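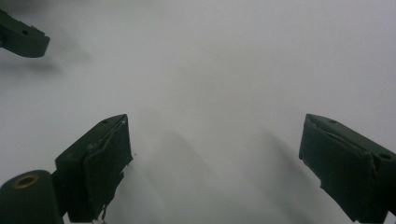

Wear, Pads and Pale Countertops: An Interview with Nabila Ghoneim

18 April 2018

Nabila Ghoneim tests grippers for Asevari, where the question of whether a machine can wipe a counter or clear a table is treated mostly as a question of contact surfaces. Her answer to the general version of it is short. "Some chores, in some kitchens, with a person nearby. I would not go further than that."

The fingers she works with are dark green blocks with a padded strip along the inner face. The block itself rarely needs attention. The strip does. "The edge lifts and then it frays," she said. "Once it is ragged, the friction is different along the length of the finger, and a plate that was held square starts to rotate." Her group changes pads after 17 hours of gripping. In March they tried doubling the interval and went back.

Plain surfaces are the other difficulty. A pale, smooth countertop gives a camera very little to measure against, and soft shadows from the fingers can be the strongest feature available. "People assume clutter is the hard case. Clutter has edges. A blank white top under diffuse light has almost none, so the height estimate drifts." An error of 2 millimeters is acceptable for a mug and too much for a sheet of paper or a thin spoon.

Kamil Bednárik, who runs shop-floor trials at Tromano, shares the concern but ranks it lower. In a shop the bench can be marked, he said, and the light can be fixed. "We put tape on ours. You cannot ask a family to do that." His current task is moving small parts from a bench to a tray, with two arms sharing the space. A cycle takes almost 8 seconds. A trained worker is faster, and he expects that to hold for the present hardware.

Asked what she would hand over today, Ghoneim listed moving cups to a rack and picking towels off a flat surface. She left out anything involving wet glass. Bednárik would add bin sorting, if the parts are rigid and come in one size.

The next round of pads uses a thicker backing, glued along the full edge. Ghoneim will run it on the same white top.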